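Section 4. Working with hand-held grippers at the linen station

4.1 Scope

This section covers the change from hand sorting to gripper recording at the Drillville site. It applies to operators who wear the Herath gripper set and to the shift lead who signs off their sessions. Operators on the folding line continue under Section 3.

Recorded sessions are used to train the Wamance sorting cell. Until the cell is released for production, all soft goods are still binned by people.

4.2 Before the session

1. Log in at the station terminal with your own operator number. Shared logins are not accepted, as session time is credited to the operator for pay.

2. Put on the grippers, left first. Close and open each one five times. The fingers must meet along their full length.

3. Check the marker cubes. All printed faces must be clean and flat. Replace a cube if a face is scratched or lifting.

4. Place the bin on the floor within reach of both hands. Do not place it on a cart.

5. Lead the gripper cables out to the side and keep them clear of your feet.

CAUTION: Trip hazard. Stop the session before stepping over any cable or turning your chair.

4.3 Loading the bin

1. Pick up one cloth at a time. Do not shake it out or fold it.

2. Hold the rim of the bin with one gripper.

3. Push the cloth down with the other gripper until no part of it hangs over the rim. Two or three short pushes are better than one long one.

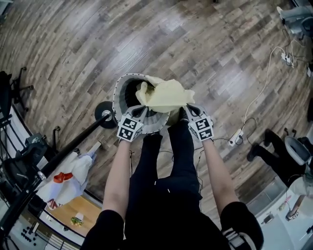

4. Release the rim last. If the bin moves when you release it, set it back in position before taking the next cloth.

5. Continue until the terminal shows the end of the set. A set is 40 cloths. A full session is five sets, or 200 cloths.

NOTE: Dropped cloths are not errors. Pick the cloth up with the gripper and carry on. Do not use bare hands during a set, and do not restart the set.

NOTE: Keep the marker cubes turned so that they are not covered by cloth or by your sleeves. The terminal beeps when a marker has been lost for more than two seconds.

4.4 Breaks and workload

The grippers add weight at the wrist. Operators new to the station work no more than two sets in the first shift. After that, the limit is one full session per shift, with a break after every set. Break time is paid and is not deducted from session time.

Session speed is not used in performance reviews. The Flondska terminal stores the duration of each set, but the shift lead sees only whether the set is complete.

Report numbness, wrist pain or skin marks on the same shift. The operator returns to regular work at the same rate until cleared.

4.5 Changes to job duties

When the Wamance cell is released, binning moves from the operator to the cell. The operator keeps these duties:

- clearing jams and tangled cloths
- checking bins before they leave the station
- recording new sets when a new fabric is introduced

Staffing at the station stays at two per shift during the changeover. Questions about duties or retraining go to Ashraful Paul, extension 23.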